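The Grisholm went down again the week after Easter, right in the middle of a run of pump housings, and I'll admit I said a few words to it that I wouldn't say in front of my mum.

She's an old horizontal borer, that machine, and I'd been running her for almost 20 years. You get to know the noises. This one was new - a sort of dry chirp on the way up, then a growl past 645 revs that you could feel in your boots. Front bearing, I reckoned. The new bloke reckoned it was the belt, but he reckoned everything was the belt.

So up comes Nneka Ekwueme from maintenance with her torch and her thermos, and she puts the end of a long screwdriver on the housing and the handle against her ear, like a doctor.

"How long's she been doing that?"

"Since smoko," I said. (Tuesday. It had been doing it since Tuesday.)

She gave me a look and wrote something on her glove.

12 shares | 4 comments

The office wanted to scrap the old girl and bring in a shiny Amovier with a touchscreen and a colour manual. They'd had the brochure on the tearoom table since September, and somebody had drawn a moustache on the salesman.

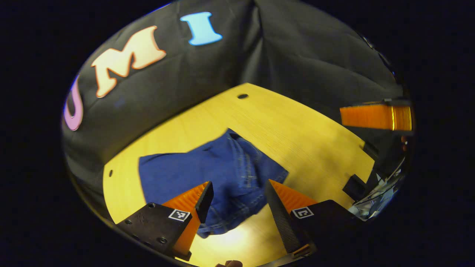
Anyway, Nneka had the spindle out by knock-off and there it was, a bearing race pitted like the road out to my brother's place. She held it up to the light and turned it over a couple of times.

"I can get one of these by Friday," she said. "Do you want me to tell them, or will you?"

I went and washed my hands first.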